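How Wood Is Made, and Why It Moves

Wood is the material that makes up most of the trunk, branches and roots of a tree. It is used for doors, floors, boats, spoons and pencils. Wood looks solid, but it is full of tiny tubes. Most of what wood does can be explained by those tubes.

What is inside wood?

All living things are made of cells. The cells in wood are long and thin, like drinking straws, and most of them point up and down the trunk. When the tree is alive, some of these cells carry water from the roots to the leaves. Others hold the tree upright. Many do both jobs.

The walls of the cells are made mainly of two substances. Cellulose forms strong threads. Lignin fills the spaces between the threads and makes them stiff. Cotton is nearly all cellulose and has almost no lignin, and so a cotton shirt is soft and a plank is hard.

Growth rings

A tree grows wider in a thin layer just under the bark. In places with a cold winter, this layer stops working in the cold months and starts again in spring. Spring wood has wide cells and is usually paler. Summer wood has narrow cells with thick walls and is usually darker. One pale band and one dark band together make one growth ring, or one year.

The stump kept in the entrance hall of the forest centre at Rinberg has 205 rings. A ring can be very narrow. In a dry year, or in deep shade, a tree may add less than a millimetre.

What is grain?

When a trunk is sawn into boards, the saw cuts through the rings. The edges of the rings show on the surface as lines. The direction in which the cells run is called the grain. On some boards the lines are bold, and on others they are hard to see.
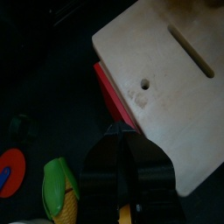 A pale board with faint grain lines, a slot with rounded ends and a small round hole.

Wood is much stronger along the grain than across it. You can test this with a thin strip of balsa from a model shop. Cut one piece with the grain running along its length and one with the grain running across. Hold each piece by the ends and bend it gently. The second piece will snap first.

Makers have to think about grain when they cut into a board. A slot removes some of the cells and shortens others. If a slot runs across the grain, many cells are cut through and the board becomes weaker there. If a hole is too close to the end of a board, the wood between the hole and the end may split.

Water in wood

A freshly cut log is heavy with water. Scientists measure this by weighing a piece, drying it in an oven, and weighing it again. Suppose the wet piece weighs 700 grams and the dry piece weighs 300 grams. The water weighed 400 grams, so there was more water in the piece than wood.

Boards are dried before they are used. At the Jusdale sawmill they are stacked in a long shed with thin sticks between the layers, so that air can pass over every face. The stacks are turned end to end in December. Some boards then go into a heated room called a kiln.
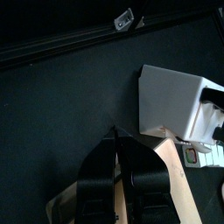 Drying does not finish when a board leaves the kiln. Wood takes in water from damp air and gives it back to dry air for as long as it exists. The cell walls swell when they take in water and shrink when they lose it. They swell a great deal sideways and hardly at all lengthways. A board 100 millimetres wide may change its width by one or two millimetres between summer and winter, while its length stays almost the same.

A wooden door may stick in wet weather for this reason. Floor layers leave a gap at the edge of a room and cover it with a strip of moulding.

Hardwood and softwood

These names do not tell you how hard the wood is. Hardwoods come from broad-leaved trees such as oak, ash and beech. Softwoods come mostly from trees with cones, such as pine and spruce. Balsa is a hardwood, although you can dent it with a fingernail. Yew is a softwood and is harder than many hardwoods.

Words to know

Cell: the smallest living part of a plant or animal.
Cellulose: the substance that forms the strong threads in cell walls.
Grain: the direction in which the cells of wood run.
Kiln: a heated room for drying boards.
Lignin: the substance that makes cell walls stiff.

Next in this series: Bark and What It Does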